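Dastthorpe Weight Support Group
Minutes of the January meeting, Hoden Room, 7 p.m.

Present: 19 members. Chair: Syahrul Siregar. Notes: Takeshi Kikuchi.

1. Minutes of the last meeting
Read and accepted with one correction. The walking route starts at Derkel Park, not Derkel Street.

2. Weigh-ins
Members asked for weigh-ins to be optional and private. Agreed. Anyone who wants to be weighed can come 20 minutes early. Numbers will no longer be read out to the group.

3. Walking group
The short walk stays at 30 minutes. Two members with knee trouble asked for a flatter route with benches. Takeshi will walk the Mizuno Trail before the next meeting and report back.

4. Talk on surgery
Syahrul has asked the clinic for a nurse to speak about life after weight loss surgery. No date yet. Questions can be handed in on paper without a name. 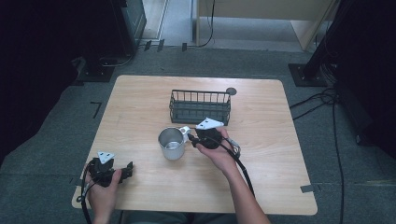 5. Food diaries
Some members find the printed sheet too small to write on. A larger version will be tried for 2 months. Calorie totals are optional on the new sheet.

6. Other business
Request for sturdier chairs without arms. Syahrul to ask the building office.

Meeting closed at 8:20 p.m.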